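Home News Homes & Money Letters Subscribe

We use cookies to make this site work. Accept all | Manage

Water firm's dishwasher pledge leaves plenty unsaid

By Citlali Camacho
August

Households in Cancombe are being told they could save 1000 litres of water a year by giving up rinsing plates before they go in the dishwasher. The claim comes from Flanen, the local supplier, which is offering a £5 credit to anyone who signs its "Scrape, Don't Rinse" pledge.

It sounds simple enough. But Flanen has not said how it reached the figure, or how it will check that anyone keeps their word - a tick in an online box is all it asks for. 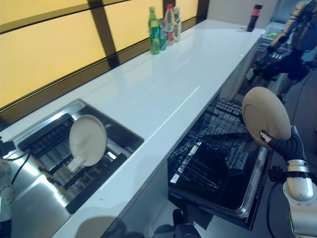

Leaks still waiting

Residents might also wonder about the company's own habits. Flanen admits that 3 burst pipes reported in the spring have yet to be mended, and would not put a number on the water lost.

A spokesman said repairs were "in hand". The credit is open to the first 1000 homes to apply - and will not appear on bills until next year.

Get our weekly newsletter. Enter your email address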